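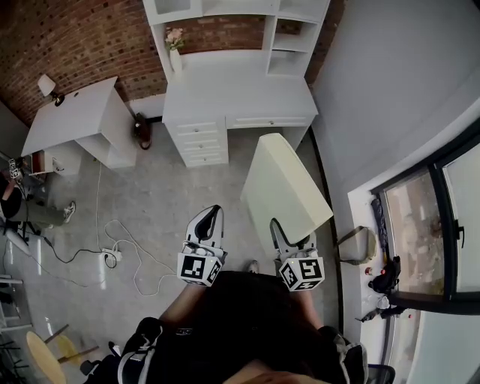 I've been running Dranier, Fludon's pose-tracking package for hand-held grippers, since April, and I've grown awfully fond of it, so forgive me if I ramble a bit. It reads the patterned cubes behind each finger and gives you jaw opening and wrist pose in one tidy stream, with very little fiddling (a colour-coded timeline shows every dropout, bless it!). My favourite test is the dull one: a pale block lying at a slant on light grey concrete, jaws spread beside it, cables looping all over the floor. I logged 300 reaches like that and Dranier lost the markers in 27, mostly when I rolled my wrist too far.

Export is slower than I'd like, and the manual wanders on for 587 pages, though the calibration chapter is lovely. Bunting was quicker to install, but it never coped with glare from our big window.

Four stars from me, and I'd happily renew the licence.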